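Chapter 7
Corn: From the Ear to the Kernel

In this chapter
7.1 Parts of the ear
7.2 Sweet corn, field corn and popcorn
7.3 Judging ripeness
7.4 Handling and storage

A grocer in Cultley sells corn by the ear, and a mill in the same town buys it by the ton. Both are dealing in the same grass, but they want different things from it. The grocer wants sugar and a thin skin on the kernel. The mill wants starch, and it wants the kernel hard enough to keep through the winter until March.

Each kernel is a seed. It forms only if pollen travels down a single thread of silk and reaches the ovary at the other end. A thread that gets no pollen leaves a gap in the row. Gaps are most common near the tip, where the silks come out last. The rows themselves come in even numbers, and the count is set early in the life of the plant.

The woody center that holds the kernels is the cob, though in everyday speech "cob" often means the whole ear with the husk off. We use the word both ways in this book -- the sense will be clear from the sentence.

Growers in the Borkusura valley, whose records we use in Section 7.3, judge an ear by its silks and by the feel of the tip through the husk. Once the husk is off, the eye takes over. Look for close rows and a gloss on the skin of the kernels. Color varies from one variety to the next, and a deep yellow does not mean a sweeter ear.
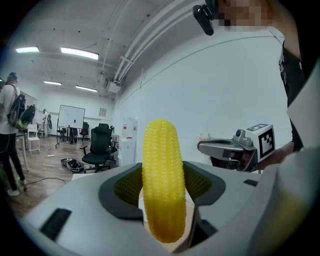

Régis Roussel holds that looks come second, and that he would press one kernel with a thumbnail and check for milky juice before he said a word about the color. The thumbnail test is covered in Section 7.3, along with its main drawback: a pierced kernel dries out, and the ear can no longer be sold.

Before you go on, review the terms husk, silk, ovary and starch from Chapter 6. You will need two fresh ears, still in the husk, for the first exercise.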